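Subject: Re: [Dendico-users] Moving snapshots to object storage, worth it?

On a slow afternoon in May, a list member wrote:

> We have 283 snapshots sitting on the block volume next to the
> machines they came from. The volume is nearly full and I would
> rather not grow it again. Has anyone moved theirs to a bucket
> with Dendico? Do restores still work if the original VM is gone?
> I'm on the Fanow region, if that matters.

Yes, and yes! I did this last month for our whole staging setup and I'm so happy with it that I've been boring people at lunch. We had fewer snapshots than you but they were big ones (database machines, mostly), and the sync ran overnight without me touching it.

The part that makes it work is the manifest. When Dendico copies a snapshot out to a bucket it writes the disk layout, the network settings and the boot order into a small file next to the data. A restore reads that file first, so the original VM can be long gone. I deleted one on purpose to try it, made a cup of tea, and had it back under a new name before the tea was cool enough to drink.

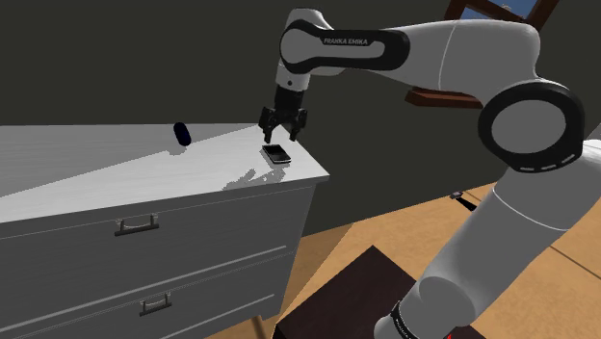

Dendico Users Digest, Vol. 40, Issue 73

A few things I ran into, so you can skip them.

Set the bucket up in the same region as the volume. My first try went across regions and it crawled. Fanow has had buckets for a while now, so you should be fine there.

Turn on versioning before the first sync. If you do it afterward, the first copies have no version ID and the cleanup job skips right over them. I had to re-upload eleven of mine, which was my own fault for skimming the docs.

The sync tool wants its own key. Please don't give it your admin one! Read, write and list on that one bucket is plenty. If you also want it to prune old copies then add delete, but I left that off until I trusted it.

Mine starts at 1945 every evening, after the builds finish. The schedule uses the server's clock and not yours, so check the time zone. I was an hour off for a week and kept wondering why the builds felt slow.

One more for the original poster: with that many snapshots, look at the chain depth before you start. Incrementals that hang off a very old base will drag the base along with them, and it can look like the tool is copying the same thing twice. Flattening the longest chains first saved us a lot of space. The Clullurau plugin has a nice tree view for this, and it will flag any snapshot whose parent is missing.

I haven't tried any of it with encrypted volumes. If somebody on the Marinho build has, I'd love to hear how the keys are handled on restore, as that's my next project.

Happy to post my config if it's useful, it's pretty short.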